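Zerden Hard Oil for Table Tops - Set-up and Care Guide
Section 4: Oiling the top for the first time

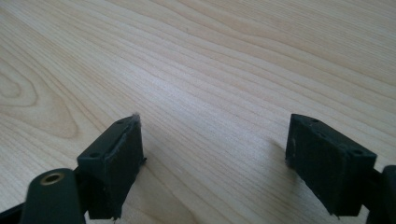 Page last changed: 19 Oct 2026

This section is for owners of a Jondlow table which was delivered without finish. If your table came already oiled, please go to Section 5 (Cleaning and renewing). The steps are the same for the small and the large model, only the amount of oil is different.

Pale wood shows every mark until it is oiled, also marks of water and coffee. Please do not use the table for meals before you have finished all the steps.

4.1 What you need

Zerden Hard Oil, clear or natural white
Fine sanding paper, 180 and 240 grit
A flat sanding block
Cotton cloths without loose threads
A vacuum cleaner with soft brush
Thin gloves

Note: The natural white oil keeps the wood lighter. The clear oil makes it more yellow and the grain lines will look stronger, most of all where they form ovals and loops. Try the oil first on the underside of the top and let it dry before you decide.

4.2 Preparing the surface

1. Let the table stand in the room where you will use it for 2 days. Take away all the packing, also from the underside.
2. Sand the top with 180 grit. Always move the block along the grain. When the grain makes a curve, do not follow the curve with the block - keep straight along the length of the board.
3. Vacuum the top and wipe it with a slightly damp cloth. The wood will feel rough after this, and it is normal.
4. Wait until the wood is fully dry, then sand lightly with 240 grit and vacuum again.

Caution: Do not use steel wool. Small pieces of steel can stay in the wood and make dark spots later.

4.3 First coat

1. Stir the oil well with a clean stick. Do not shake the tin.
2. Put a little oil on the cloth and spread it thinly along the grain. For the large top you need up to 200 ml for the first coat.
3. Look at the surface from the side, against the light of a window. Places which look dull have taken all the oil and need a little more.
4. After 20 minutes, wipe off everything which is still wet. Use a dry cloth and change it often.
5. Do the edges and the underside in the same way. If you oil only one side, the top can bend.

DANGER OF FIRE: Cloths with oil can start to burn by themselves. Put them in water directly after use, or lay them flat outdoors to dry. Never leave them in a heap or in a closed bin.

4.4 Second coat

Wait one night. Then repeat steps 2 to 5 of 4.3, but with half of the oil. If the surface feels rough before the second coat, go over it once by hand with used 240 grit paper.

The oil must not be heated above 37 °C, so please do not place the tin on a radiator.

4.5 Before you use the table

You can put light things on the top after one day. Wait 4 days before you put a tablecloth, hot plates or anything wet on it. The Hornard felt pads for vases and lamps can be fixed after this time too.

If the top is still sticky on the next day, too much oil was left on it. Put a small amount of fresh oil on a cloth, rub the sticky place until it becomes soft, and wipe dry. Owners of the Tô bench can use the same method for the seat.

Continue with Section 5: Cleaning and renewing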